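How to Register a Youth Hockey Team for the Nodcombe Winter League

Team registration for the Nodcombe Winter League opens in August and is completed through the Grandum online portal. The person who submits the application is recorded as the team manager and receives all league correspondence for the season. Paper applications are no longer accepted.

Before you begin

Have the following ready before you sign in. The portal does not save incomplete applications.

- The team name and age division
- A roster of no more than 20 skaters and two goaltenders
- A birth date and emergency contact for each player
- Certification numbers for all bench staff
- A payment card for the $488 team fee

Step 1: Create the team record

Sign in to the portal and select New Team. Enter the team name exactly as it should appear on schedules and scoresheets. Names longer than 24 characters are shortened on the arena scoreboard. Choose the age division of the oldest player on the roster. A team may request to play up one division, but not down.

Step 2: Enter the roster

Add each player individually or upload a completed roster file. Jersey numbers must be unique within the team. Players who skated for another league club last season also need a release form, signed by that club and attached to the player's entry. 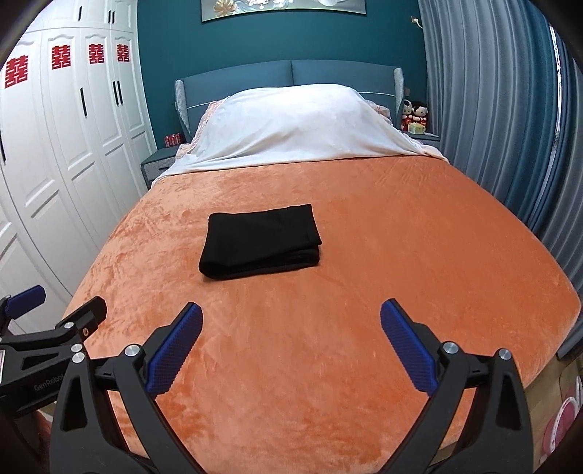
Uniforms and Equipment

Each team must have one light and one dark set of jerseys. The home team wears dark. Sets ordered through Plakus, the league supplier, are delivered to the team manager. Teams may use another supplier if the numbers on the back are at least eight inches high.

Step 3: Choose ice times

Practice slots are offered at the Nieminen Rink in the order applications are received. Select three preferences. Slots before 7:00 a.m. carry a reduced rate of $177 per session. A slot canceled with less than 13 days' notice is billed in full.

Step 4: Submit and pay

Review the summary page, correct any entries marked in red, and select Submit. Payment is taken at once, and a confirmation number is sent by email - keep it for any later roster change. The league accepts 70 teams across all divisions. Applications received after that point are placed on a waiting list, and the fee is refunded if no place becomes available.

Changes after submission

Players may be added until the third league game. To make a change, open the team record, select Amend Roster, and enter the confirmation number.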